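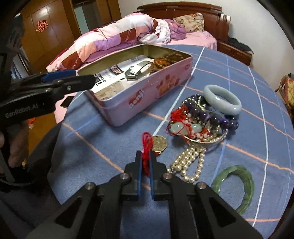
Octagonal pendant and red string on the blue plaid cloth

Getting a 4 year old to eat school lunch??

My son starts at the Thepsuriya preschool in September and they serve hot lunch, no food from home. He eats plain rice, bananas, one kind of cracker. Thats it. I've tried hiding veggies in sauce, he finds them every time. Anyone been thru this? Do I tell the teachers or just let him go hungry the first week?
Posted by Ketsara Klinhom

Şengül Ekinci
Tell the teachers, yes. Ask for the menu now and make 2 of the dishes at home before he starts. Tiny portion, next to the rice, dont say anything about it. Let him stir or wash stuff too. Mine wouldn't touch carrots until she got to peel them. Took most of a summer, and she still picks out the onions. Also give a decent breakfast and have a snack ready at pickup so you're not panicking about lunch. If he's losing weight or gagging a lot, ask his doctor.

Fongchan Yimyam
they eat when other kids eat. mine did. good luck

Shahab Vahidi
Same boat, ours is down to noodles and toast. Following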